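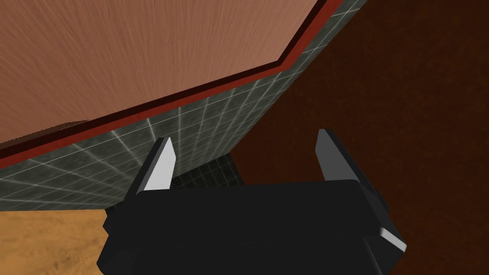
The **Endby door fault** was a software fault found in the simulated home trials of the Fendon, a two-armed household robot made by Futport. It caused the robot to drive on towards a doorway while its record of the camera angle was out of date.

## Background

The trials were run in Endby, a set of computer-modelled rooms with tiled walls, wooden doors and lever handles. Each run asked the robot to go through a doorway with both grippers open and raised. Futport carried out 800 runs in October.
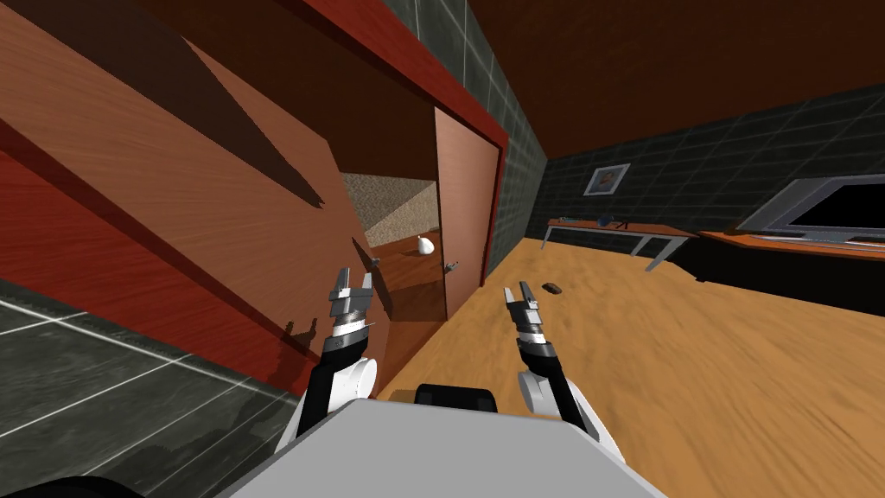
## Fault

In 90 runs the head tilted but the new angle did not reach Lim, the program that steers the base. Lim went on treating the floor as level in the camera view and placed the door handle too low. The left gripper then struck the door panel or closed on nothing. In run 524 the arm pushed against the door frame until the joint limit stopped it.

Nnamdi Onyeka, a test engineer, traced the fault to a message queue that dropped tilt readings when both arms moved at once.

## Changes

Lim now halts the base if no tilt reading arrives within 2 seconds. The force limit at the wrist was also lowered. A separate fault, in which the grippers opened late after a restart, remains under review.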